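26 Mar 2018
By Hartmut Lindemann

Petersen answers the door with a film canister between his teeth, because both of his hands are full of prints. He has lived in Carutby for 3 years, and in this time he has photographed almost only one thing, the harbor road before sunrise.

"I use one lens and one kind of film," he says. "People think this is a rule I made. I was only lazy, and then I liked the result."

The series is called Flollow. It has 220 photographs, chosen from 1390 negatives, and the small press Flultero will print it as a book in November. The first edition is 400 copies. I asked him how he made the selection.

"Very badly, in the beginning. I kept the pictures which were difficult to take. One morning I stood in the wind for two hours, so of course I wanted this picture in the book. My editor took it out in one minute. She was right, it was a boring picture."

He develops the film in his kitchen and scans it himself. The exposures are long, often half a minute, and the cars leave only a thin line of light. I wanted to know if he ever misses photographing people.

"Sometimes. But I am shy, and a road does not ask when you will be finished."

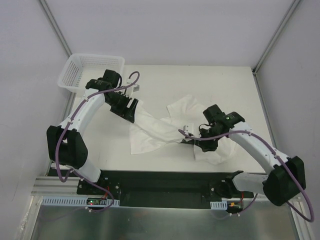
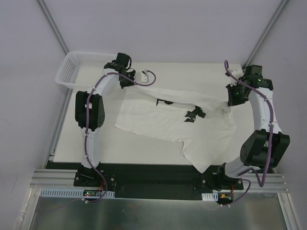
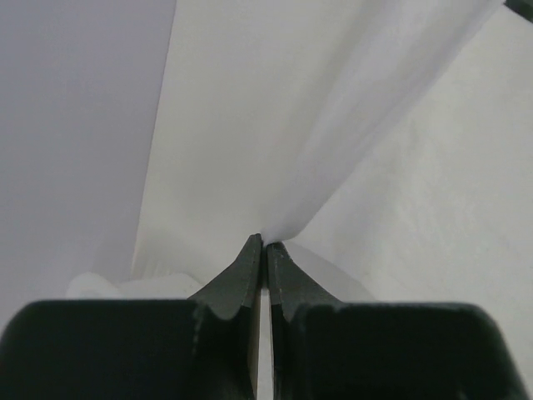 For the book he would like a matte paper, even if the blacks become a little weaker. The press prefers a coated one, and they have not agreed yet. "I have two test sheets on my wall," Petersen says. "Every morning I change my opinion. Next week I must telephone them and say something."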